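Moved to a new phone and every notification uses the same sound – can I carry the old ones across?

Posted in Phones and Tablets, Dec 13, 2022

tutolcombe_dave

I changed handsets in November and used the cable transfer to bring everything over. Contacts, messages and photos all came across. The notification sounds did not. On the old phone I had a different tone for each app and for a few of the message groups, so I could leave it in my pocket and know whether something mattered. Now they all make the same default chime.
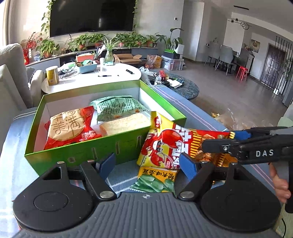
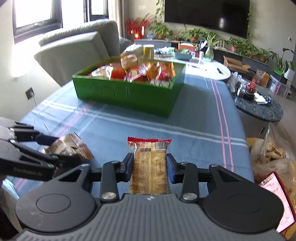
I have 1237 files in the old Ringtones folder, most of which I never used, and I copied the whole lot to the new phone over USB. They play fine in the file manager. They do not show up in the list when I go to change the sound for an app. I have restarted it twice. The Comance backup app says it saved "system settings" but restoring from it changed nothing that I can see.

Is there a way of doing this without going through each app by hand? Neither phone is rooted and I would like to keep it that way.

prallside

Did you copy them into Ringtones or Notifications? They are separate folders and the picker for app alerts only reads the second one. Ringtones is for calls.

Make a folder called Notifications at the top level of the internal storage if there isn't one, and move the files you want into it. Don't move all of them or the list will take ages to scroll. Restart afterwards so the media scan runs. Anything still missing is probably in a format the picker doesn't like. Mine ignored the old .amr files and I had to convert them to .ogg.

That gets the sounds into the list. You still have to assign them. Each app keeps its own notification channels, and on a phone without root I don't know of any backup app that restores the sound set on each channel. I did mine by hand from Settings, Apps, then the app, then Notifications. Long job but you only need the ones you care about.

For message groups, look inside the messaging app first – some of them keep their own tone setting and their own backup.

kettle_and_toast

Just factory reset it and do the transfer again over wifi. Worked for me.

longlane600

I wouldn't reset it for this. The transfer would leave you with the same channels on the default sound, and you would have to sign in to everything again.

Agree with prallside about the folder. One thing to add: if you have a memory card in the phone, check the files went to internal storage. My old handset read tones from the card and the new one doesn't. I had 400 on there and could not work out why the list was empty.

Before you wipe the old phone, take screenshots of the notification page for each app you changed. The sound name is shown under each channel, so you can match them up later. I skipped that and ended up guessing at 3 of them.

Contact the moderators | Copyright Venkataraman Help Boards | Back to top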